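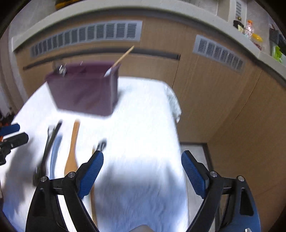
Does a shared kitchen save food? A report on the Tullside flats

Si-woo Sun, Ha-rang Sung and Melquiades Carrillo
Module tutor: Ákos Kerekes

1. Why we looked at this

The leaflet given to new residents at Tullside says that cooking together "cuts waste and brings people closer". We left the second half alone. The first half sounded like something that could be checked, and we couldn't find any sign that anyone had checked it before it was printed.

2. What we did

There are 2 kitchens on the ground floor. In one, residents cook a shared evening meal. In the other, everyone looks after themselves. We asked both groups to weigh what they scraped into the food caddy and write it on a sheet by the door. The sheets ran through February and gave us 1,494 entries.

We also handed out 60 questionnaires and got 17 back. That is a poor return, and the people who bother to fill in a form about food waste are probably the ones who already worry about it.

3. What we found

The shared kitchen threw away less cooked food per person. It threw away more raw vegetables, mostly salad and herbs bought for one recipe and then forgotten. Taken together the gap between the kitchens was small, and it changed sides depending on whether we counted peelings. The leaflet doesn't say whether peelings count.

Thursday was the worst day in both kitchens. Several residents blamed the bin collection on Friday morning, as people clear the fridge the night before. If so, our figures say as much about the bin lorry as about cooking.

4. Problems

Sheets were filled in by hand, often late in the evening. Some entries are suspiciously round. Dong-geon Jin, who cooked in the shared kitchen most weeks, told us he sometimes guessed when the scales were in use – we doubt he was the only one. The two groups also chose their own kitchen, so careful people may simply prefer one of them.

5. What we would say

We can't support the claim in the leaflet, and we can't knock it down either. A fairer test would swap the groups halfway through and run past the end of term. Until then, we suggest the wording is changed to "may cut waste", or dropped.

Copies of the sheets are in the appendix, with names removed.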